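July 1, 2022
By Jericho Pangilinan

The Last Ferry to Umali

Missed it by 4 minutes. Could see the lights still. Jomar Lacson stood on the ramp with his bag open and his shirt half out of the bag and the ferry going away from him, not fast, just going.

"Next one?" he said.

The woman in the ticket booth was already pulling the shade. "Morning."

"My father's over there."

"Then he'll be there in the morning."

Which was the question, wasn't it. His sister had called at noon. Come now, she said, and hung up, and she never hung up first, she was a person who said bye six times. So he came now. Bus from Votberg, then the other bus, the one with the broken heater, then running. January and he was sweating through his coat.

He walked along the water. Boats pulled up, tarps on them, nobody. Then a light. A man on an upturned crate, cutting bait or fixing something, hard to tell what.

"You take people across?"

"No."

"I've got money."

The man looked at the bag, the shirt sleeve hanging out of it. "How much money."

Jomar had 500 in an envelope. It was for the hospital or for the other thing, the thing after hospitals, his sister hadn't said which. He held it out. He didn't even haggle, his father would of been ashamed of him for that. His father haggled over onions. His father once walked out of a hardware store in Prevberg over the price of a hinge, walked all the way to the car, sat there, and went back in and got his price. Jomar was nine and wanted to die under the seat.

The man took two bills and pushed the rest back. "Sit in the middle. Don't talk to me."

So, the middle. The motor coughed and caught. Black water, cold coming up through the boards, the town lights getting small behind. He thought about calling. No signal. He thought about what he'd say when he walked in and got as far as Hi Pop and then there wasn't anything after it. They hadn't talked since the wedding. It was a stupid fight. It was about a truck. The old man had sold the truck, the green one, without asking, and Jomar had said in front of everybody that he'd sell the dog next. And the dog was right there, old Brerker, asleep on somebody's jacket. People laughed. His father didn't.

Two years. Over a truck that didnt run.

Spray came over the side and he put his arm over the bag. There was a jar in there, wrapped in socks. Plum jam from the lady downstairs. He'd grabbed it off the counter on the way out the door because you don't show up with nothing. Now it seemed insane. Jam. What was he going to do, spoon it into him?

"Your father," the man said, after a long time. He'd said not to talk but okay. "Which one is he?"

"Lacson. Up by the school."

"Lacson with the truck?"

"He sold the truck."

"I know he sold it. Sold it to me." The man spat over the side. "Robbed me. Said he needed it for a wedding, his kid's wedding, the band or the hall or I don't know. Cried practically. I paid too much."

Jomar didn't say anything. He looked at the water and then he looked at his shoes.
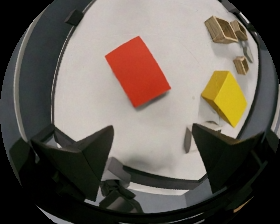 The band. There had been a band, five guys in bad vests, they played till two. He'd figured it was her parents who paid. He'd thanked her parents. He'd stood up with a glass and thanked them, by name, and his father had clapped along with everybody else.

"It never ran," the man said. "I got it in the yard. Chickens in it."

"I'm sorry."

"Eh. Chickens like it."

The dock at Umali came up all at once, a pole and one bulb. His sister was standing under it with her hood up. She couldn't have known, no way she could have known, she must of been meeting every boat. She had her hands in her sleeves. He tried to read her face from out there and couldn't, too dark, the bulb swinging.

The man cut the motor. They slid.

"Is he," Jomar called. Couldn't finish it.

"He's awake," she called back. "He's asking what you paid for the boat."

He got up too quick and the whole thing rocked and the man swore at him. He had the jar in his hand, he didn't remember taking it out. One foot on the dock, one still in the boat, and his sister reaching.

"Tell him less," the man said. "Whatever you tell him, tell him less."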